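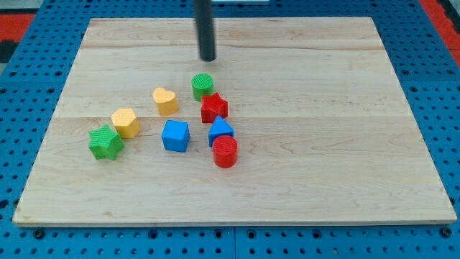
How often should a wooden cutting board be oiled?
Once a month is enough for most boards in daily use, and a board that is used only now and then can go longer between coats.

4.2 Care habits and reported wear

The Flutmont survey asked households how they washed, dried, and stored their wooden boards. Forms went to 262 addresses in Flutmont and the nearby town of Tromlow, and 150 usable forms came back. Households that owned only plastic or glass boards were left out. Where a household owned more than one wooden board, it was asked to answer for the one used most often.

Of the 150 households, 96 said they had oiled the board at least once since getting it. The form did not ask for the brand of oil, but many people wrote it in anyway. Food-grade mineral oil was the usual choice. A smaller group used cooking oil from the pantry, and several of these complained of a stale smell. We did not find the smell reported with mineral oil.

Drying position mattered more than we expected. Boards left flat on a counter after washing were more often described as warped than boards stood on edge. The same pattern held in both towns and in both oiled and unoiled boards. A board lying flat dries mainly from the top, so the two faces shrink at different rates and the board cups.

Splits were reported less often than warping. People who did report a split usually placed it at or close to a joint between planks. Wide boards are commonly glued up from narrower pieces, and the joints remain visible on the surface (Figure 3). The form used the word "crack" for any opening a fingernail could catch on, and some answers may therefore describe knife marks.

Figure 3. Light-colored wooden board with faint grain and a seam between two planks. The end wood is exposed along the front edge.

End wood takes up water faster than the face of a plank. Care leaflets tend to mention only the top surface, and few households said they oiled the edges. The Clovum leaflet, which was the one most often kept by respondents, gives one line to edges and does not say how much oil to use.

The main limit of this part of the study is that wear was reported by the owners and was not measured. Board age was also a guess in many cases, particularly for boards received as gifts. Section 4.3 compares the survey answers with the soaking trial, in which test pieces were washed 200 times and weighed after each drying period.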